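The Noiphan Trial

1. Delivery

The Noiphan came to the Graslow laundry at Ziltarthorpe in January 2023, on a pallet that had been strapped for a longer journey. The hire agreement allowed the laundry 20 working days. After that Erkine would either collect the unit or send an invoice.

Yevdokiia Tkachenko signed for it. She had run the finishing room long enough to have signed for a steam tunnel, a sheet feeder and a collar press, and had later signed for the removal of the collar press. She checked the contents against the packing note. The arm, the controller, the gripper and the table were present. The manual was for an earlier revision and referred throughout to a button marked HOME, which the controller did not have.

She rang Erkine. They told her that HOME was now under Settings.

2. Installation

Jeferson Bezerra came from Erkine to commission it. He levelled the table with a spirit level he kept in a sock, bolted the arm down and ran the calibration twice. The second result differed from the first in the last digit. He wrote down the second.

"What are you going to give it?" he asked.

"Whatever comes down the line."

"The agreement says plain cotton for the first week."

"We don't get plain cotton. We get school kit, kitchen whites and the holiday park."

He thought about this and made a note on the commissioning sheet, in the box for exceptions. The box was small and his writing went over the line into the box for signatures.

3. First week

The test log has four columns: item, attempts, result, remarks. Tkachenko filled it in by hand and typed it up in the evenings. Tea towels were accepted. Pillowcases were accepted, with the remark that the arm treated the open end and the closed end as the same. Aprons were rejected on account of the strings.

T-shirts took up most of the pages. The gripper could find the cloth and close on it. What it did next depended on where it had closed. A pinch near the hem gave a fold that could be stacked. A pinch in the middle of the body gave something the log calls "a parcel". Bezerra asked her to use the term "non-conforming stack". She used both.

She noticed that she had begun to lay the shirts out for it. A human finisher shakes a shirt once and it lands more or less flat. She was now smoothing the sleeves down first, and this took longer than folding the shirt would have done. She timed herself and put the time under remarks. Then she asked herself whether that column was for the machine or for her, and left the entry in.

4. Adjustment

Bezerra drove back in the second week with a new set of grip parameters. He changed the closing force, then the approach height, then put the closing force back where it had been. Tkachenko stood by the rail with the holiday park shirts. They were white, with fat cartoon lettering in blue and yellow outlined in black, and she had disliked them for years because the print stuck to itself if the dryer ran hot.

"Does the print matter?" she said.

"To the camera it can. It likes an edge. A thick black outline is a very good edge, but it isn't the edge of the shirt."

"So it thinks the shirt stops at the letters."

"It doesn't think. It scores."

She fetched a shirt and put it on the table as it came, without smoothing it. He looked at her and then at the shirt. He pressed start. The arm came down below the lettering, the two black fingers closed on the cloth, and the fabric drew up into a bunch between the pads.

"Hold it there," she said, and he paused the cycle.

She bent to look. It was how her mother had picked up washing, finger and thumb, as if the cloth might be asleep. She had never shown this to anyone at Graslow. It was slow and the supervisors of that time did not allow it. She considered which column it belonged in.

"Is that a good grip?" she asked.

"It's a grip. Good is after the lift."

She wrote: T-shirt, printed, unsmoothed. Attempt 1. Held.

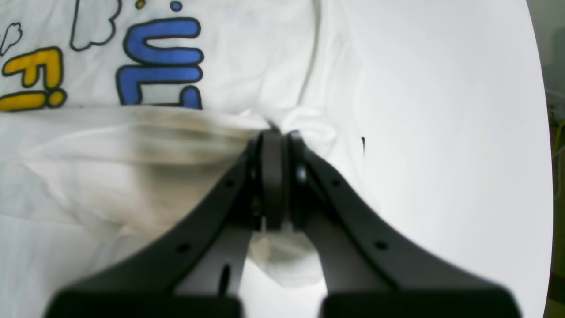

5. Terms

The purchase price was 2000 a month on a lease of 5 years, parts included and pads excluded. Bezerra read this out from the renewal form while he packed the spirit level. Tkachenko asked what a pair of pads cost. He said he would find out.

"And if I keep it for the tea towels?"

"Same price."

She took the form and put it under the log, where the manual for the earlier revision already was. The rest of the holiday park rail was still to do. She asked him to show her Settings again before he went, and he showed her, and she copied the steps on to the wall beside the table in marker pen.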